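About Poltemton

Poltemton makes and repairs solid wood worktops, chopping boards and counter sections for school kitchens, cafés and small bakeries. The company was set up by Dzintra Luik and Bongani Sibiya after they had worked together for several years in a joinery shop that fitted shop counters. We have 4 workshop staff and 2 people in the office. Everything we sell is cut, glued and finished in one building.

What we make

Our standard products are edge-grain boards and worktops glued up from narrow strips. Maple is the default timber. Beech and ash are available to order. Strip width is set by the job: wide strips give fewer glue lines, narrow strips move less as the air in a kitchen changes between damp and dry. For worktops next to a sink or a dishwasher we use narrow strips only.

Strips are sorted for grain direction before gluing. They are not sorted for colour unless the customer asks for it, and colour sorting adds to the price. A board left unsorted will show pale and darker strips side by side. The difference becomes smaller with light and use, although it does not disappear.

Timber is bought kiln dried and then stacked in the workshop until its moisture content is steady. Each stack is checked with a pin meter and the reading is written on the end of the stack in pencil. Stock that reads too high goes back on the rack. Mpho Lekota runs the timber store and decides when a stack is released.

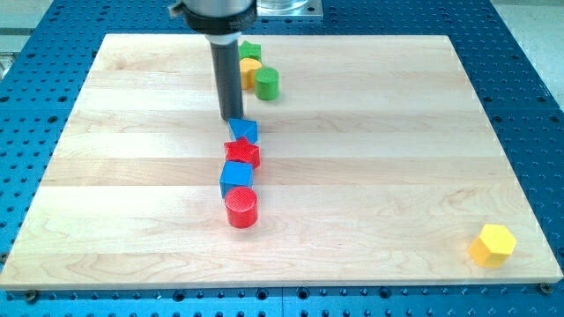
Gluing is done in clamps with a water-resistant wood glue. Boards stay in the clamps overnight and are planed the following morning at the earliest. After planing they are sanded in three grades, the edges are eased, and the first coat of oil is put on by hand. The second coat goes on when the first no longer marks a dry cloth. We do not use lacquer on any surface that will be cut on.

Sizes and tolerances

Boards are made to the nearest millimetre in length and width. The usual thickness is 35 mm for worktops. Thinner boards can be made but we do not recommend them for spans without support underneath. The widest panel we can plane in one pass is 60 cm. Wider worktops are made in two panels and joined on site with bolts from below, and the joint is placed away from the sink wherever the plan allows.

Cut-outs for hobs, taps and waste chutes are made in the workshop from a signed drawing. We do not make cut-outs from measurements given over the telephone. A hardboard template is also accepted, provided the top face is marked.

Repair and resurfacing

Resurfacing makes up a large part of our work. A board that has cupped slightly or become deeply scored can normally be planed flat again. A board that has split along a glue line can be sawn down the split, jointed and glued back, with a small loss of width. Boards with black staining around metal fittings are treated case by case. If the stain has gone deeper than a few millimetres we will say so before starting and quote for a new section.

Customers with several sites can use Fenuvus, our collection scheme. Each board is given a numbered tag fixed to the underside, and the record for that tag shows the timber, the finish used and the date of every resurfacing. Forough Dehghan manages the scheme and is the contact for changes of address, lost tags and missed collections.

Care of boards

A care sheet is sent with every order. In short: wipe down with a damp cloth, dry at once, stand boards on edge to air, and do not put them in a dishwasher. Re-oil when the surface looks dull or when water stops forming beads on it. In a busy kitchen this may be every month. Prultano, the oil we apply in the workshop, can be bought from us in tins, and we can also supply cloths. Oily cloths must be laid out flat to dry outdoors or kept under water in a closed metal tin, as they can catch fire if left screwed up.

Ordering and visits

Quotes are free and stay open for one month. Lead times are longer from June to August, when most school kitchens have their work done. Orders for the summer break should reach us by the end of April.

The workshop can be visited by appointment. Please wear closed shoes. Samples of each timber, oiled and bare, are kept at the front desk, and Siham Bouazza in the office can post a set on request.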